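**학급 블로그 댓글 과제, "잘 읽었어요"에서 벗어나는 법 있을까요**

올레시아 후출랴크

중학교에서 국어를 가르칩니다. 두 반 합쳐서 62명이고, Fondum에 학급 블로그를 열어서 독서 일지를 올리게 하고 있습니다. 글은 그럭저럭 올라와요. 문제는 댓글입니다.

일주일에 친구 글 두 편에 댓글을 달라고 했더니 정말로 답니다. 성실해요. 지난 5월 한 달 치를 내려받아 보니 218개였는데, 그중 상당수가 "잘 읽었어요"와 그 친척들이었습니다. "재밌게 읽었어요", "잘 봤습니다", "나도 이 책 읽어 봐야겠다". 마지막 것은 같은 학생이 네 명한테 똑같이 달았으니 독서 계획이 꽤 빡빡하겠지요.

최소 글자 수를 정해 봤습니다. 그랬더니 "정말 정말 정말 잘 읽었어요"가 되더군요. 점수에 넣으니까 이번에는 마감 전날 밤 11시 이후에 댓글이 한꺼번에 쏟아졌고요. 체크리스트(칭찬 하나, 질문 하나, 제안 하나)도 나눠 줬는데 질문이 전부 "이 책 재밌나요?"로 통일됐습니다. 학급 회의에서도 못 본 합의였습니다.

제가 알고 싶은 것은 두 가지입니다.

1. 댓글을 점수에 넣어야 하나요, 빼야 하나요?
2. 구체적으로 쓰라는 말을 중학생이 알아듣게 하려면 어떻게 가르치나요? 저는 "구체적으로"라는 말을 올해만 몇 번 했는지 모르겠는데, 그 말부터가 별로 구체적이지 않은 것 같습니다.

Plilter를 쓰면 짧은 댓글을 자동으로 걸러 준다는 이야기도 들었는데 써 보신 분 계시면 알려 주세요. 학교 예산은 없습니다. 혹시 해서 덧붙이면, 정말 없습니다.

---

**막심 모로즈**

Plilter 쓰세요. 설정에서 금지 문구 넣으면 됩니다. 저는 "잘 읽었어요"를 넣어 놨습니다.

(추가) 댓글로 물어보셔서 답합니다. 네, 이제 "잘읽었어요"로 붙여서 씁니다. 그것도 넣었습니다. 지금은 "잘 읽었읍니다"가 올라옵니다. 무료판은 금지 문구가 10개까지예요.

---

**한나 주라벨**

위 답변은 맞춤법 교육에 역행하는 것 같으니 저는 다른 방향으로 적어 볼게요.

저도 같은 과제를 세 학기 굴려 봤고, 처음 두 학기는 망했습니다. 제 경우에는 도구보다 수업 시간 배분이 문제였어요. 글 쓰는 법은 몇 차시씩 가르치면서 댓글 쓰는 법은 과제 안내문 맨 아랫줄에 적어 놓고 끝냈거든요. 그 안내문은 학부모 한 분이 읽으셨습니다. 학생은 없었고요.

그래서 세 번째 학기에는 첫 2주 동안 블로그를 아예 열지 않았습니다. 종이로 했어요. 친구 글을 인쇄해서 돌리고, 여백에 연필로만 쓰게 했습니다. 규칙은 하나, 문장 하나에 밑줄을 긋고 그 문장에 대해서만 쓴다. 글 전체에 대한 소감은 금지. 밑줄을 긋는 순간 "잘 읽었어요"를 쓰기가 조금 민망해집니다. 민망함을 느끼지 않는 학생도 물론 있습니다. 그 학생은 제목에 밑줄을 긋습니다.

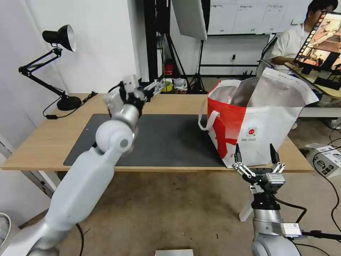
구체적으로 쓰는 연습은 친구 글로 바로 시작하지 말고 물건으로 먼저 하는 편이 낫습니다. 친구 글에는 우정이니 체면이니 하는 것들이 딸려 오는데 물건에는 그런 게 없어요. 사진을 하나 띄워 놓고 한 문장씩 쓰게 하면 됩니다. 가령 탁자 위의 쇼핑백을 두고 "가방이 좋네요"라고 쓴 학생과 "빨간색과 흰색으로 된 커다란 쇼핑백이 똑바로 서 있다"고 쓴 학생의 문장을 나란히 칠판에 적습니다. 그리고 그림을 못 본 사람에게는 어느 쪽이 쓸모 있겠냐고 묻습니다. 첫 번째 문장은 냉장고에 써도 되고 교장 선생님께 써도 되지요. 저희 반에서는 이걸 "냉장고 검사"라고 부릅니다. 댓글을 쓴 다음, 다른 친구 글에 그대로 붙여도 말이 되면 탈락입니다. 10월쯤 되니 애들이 제 평가 문구에도 냉장고 검사를 하기 시작했는데, 그 점은 미리 각오하세요. 저는 세 번 탈락했습니다.

점수 문제는 이렇게 했습니다.

- 댓글 하나하나에는 점수를 매기지 않습니다.
- 학기 말에 자기가 쓴 댓글 중 제일 나은 것 세 개를 골라 제출하게 합니다.
- 고른 이유를 두세 문장 붙이게 하고, 그 이유를 채점합니다.

이러면 선생님이 218개를 다 읽을 필요가 없어요. 그리고 고를 게 없다는 걸 깨달은 학생은 제출 2주 전부터 갑자기 훌륭한 독자가 됩니다. 벼락치기이긴 한데, 벼락치기로라도 친구 글을 끝까지 읽었으면 저는 받아 줍니다.

한 가지 더. 글쓴이가 댓글에 답글을 달게 하세요. 질문을 했는데 답이 오지 않으면 아무리 착한 학생도 두 번째 질문은 안 합니다. 저는 수업 끝나기 전 몇 분을 답글 시간으로 떼어 놓습니다. 집에 가서 하라고 하면 안 합니다. 저도 안 할 것 같고요.

---

**볼로디미르 바실렌코**

주라벨 선생님 답변에 대체로 동의하는데, 두 편씩 아무 글에나 달게 하는 방식은 손보셔야 할 것 같습니다. 그대로 두면 인기 있는 학생 글에 댓글이 줄을 서고, 어떤 글은 한 학기 내내 조용합니다. 저희 학교에서는 약 80%의 댓글이 늘 같은 몇 명에게 갔습니다. 통계라고 부르기는 그렇고, 제가 저녁에 화가 나서 표를 만들어 본 겁니다.

지금은 네 명씩 모둠을 짜고 한 달 동안 서로의 글만 읽게 합니다. 한 달이 지나면 섞습니다. 같은 사람 글을 연달아 읽으면 "지난번보다 인용이 늘었네" 같은 말이 나옵니다. 시키지 않았는데 나와서 처음에는 누가 써 준 줄 알았습니다.

모둠 배정은 Lumeck으로 돌리다가 그만두고 모자에 쪽지를 넣어 뽑습니다. Lumeck은 세 번 연속으로 같은 넷을 묶어 주면서 무작위라고 하더군요. 모자는 적어도 변명을 안 합니다.

Fondum에서 모둠끼리만 보이게 하려면 이렇게 하시면 됩니다.

1. 블로그 설정에서 "공개 범위"를 "모둠"으로 바꿉니다.
2. 모둠 명단을 올립니다. 이름 칸에 띄어쓰기가 있으면 오류가 나니 지우고 올리세요.
3. 교사 계정을 모든 모둠에 추가합니다. 이걸 빼먹으면 선생님만 아무것도 못 봅니다. 평화롭긴 합니다. 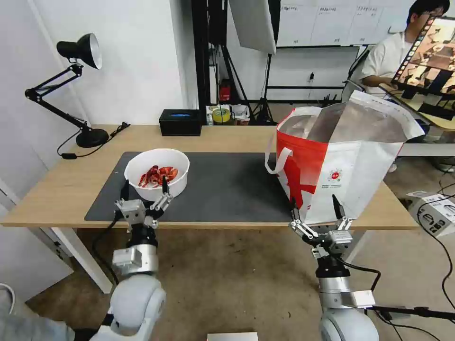 *마지막 수정: 2021년 9월 30일*

수정하면서 덧붙입니다. 3번은 업데이트 뒤에 자동으로 바뀌었다고 시모넨코 선생님이 알려 주셨습니다. 제 계정에서는 아직 수동입니다. 학교마다 다른 모양이니 학생 계정을 하나 만들어서 먼저 들어가 보세요.

그리고 1번 질문, 점수에 넣느냐 빼느냐에 대해서는 주라벨 선생님과 의견이 조금 다릅니다. 저는 학기 초 한 달은 댓글을 달았는지만 확인하고 그다음부터 뺍니다. 처음부터 빼면 안 하는 학생이 생기고, 그 학생이 모둠에 둘이면 나머지 둘은 펜팔이 됩니다. 한 달쯤 받아 본 뒤에는 자기 글에 달린 댓글이 궁금해서 들어오는 학생이 절반은 넘습니다. 나머지는 교실에서 10분 주고 시킵니다.

---

댓글

**올레시아 후출랴크**: 두 분 감사합니다. 냉장고 검사를 오늘 3교시에 해 봤어요. 한 학생이 제 과제 안내문을 들고 와서 탈락이라고 했습니다. 다음 주부터 종이로 갑니다. 모둠은 연필꽂이로 뽑으려고요, 모자가 없어서.

**막심 모로즈**: 금지 문구 열 개 다 찼는데 지우는 법 아시는 분?

**예우헨 시모넨코**: 설정 → 문구 관리 → 전체 선택. 하나씩은 안 지워집니다.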